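Ticket 864: Simulated kitchen set, demonstrations rejected at intake
Project: Nitska
Opened: 08/02/2024
Assigned to: Kadir Ekinci
Status: Pending confirmation

Summary
The intake checker rejected 21 demonstrations from the most recent batch of 746. Each rejected file carried the message "gripper state missing at first step."

Findings
The rejected demonstrations were all recorded through the Olton control station. Files from the Vivik station passed without error. On review, the Olton station was found to start recording before the simulator had reported the gripper as open. The arm position was stored correctly -- only the gripper value was blank. 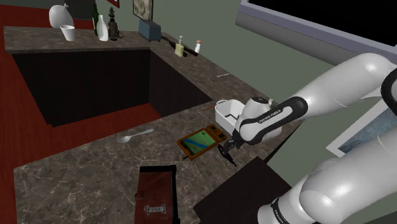

The start delay on the Olton station has been set to 3000 milliseconds, matching the other station. Operators are asked to wait for the ready tone before moving the arm. Object placement continues to be drawn at random for each demonstration, and no change to the layout settings is required.

Rejected files must not be repaired by hand. A filled-in gripper value would be treated by the training job as a recorded one. The affected tasks have been returned to the Yüksel queue for recording again.

Remaining action
K. Ekinci to run the intake checker on the new files and attach the report to this ticket -- closure requires a report with no blank gripper values.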